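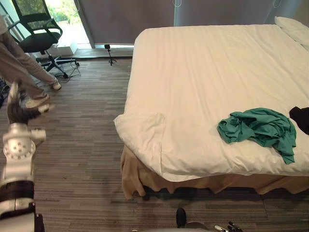
Figure 3. Head view during collection in the bedroom setting, with garments on the bed.

3.2 Collection of Demonstrations

Demonstrations were gathered in furnished rooms under the Doneden protocol. The bedroom set comprises 3,428 episodes, of which 250 were held out for testing. Bedding and clothing were included as soft objects, whose shape is hard to model in advance. People were permitted to remain in the room during recording — the policy must learn to act with a person nearby.

Each episode pairs the head stream with views from the wrists.
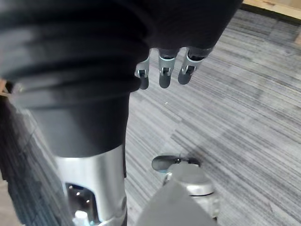
Wrist views were kept even when the hand held nothing, as these segments teach the approach phase. Episodes shorter than 135 time steps were removed. The remaining data were labeled by task in Illanent and checked by a second annotator.

Last updated: September 12, 2025

We use cookies to improve your experience. Accept | Manage settings

Comments (2)

Larasati Rahman: Were the 250 test episodes drawn from rooms also used in training? Section 3.2 does not say.

gunia_reader: The link to the supplement is broken for me.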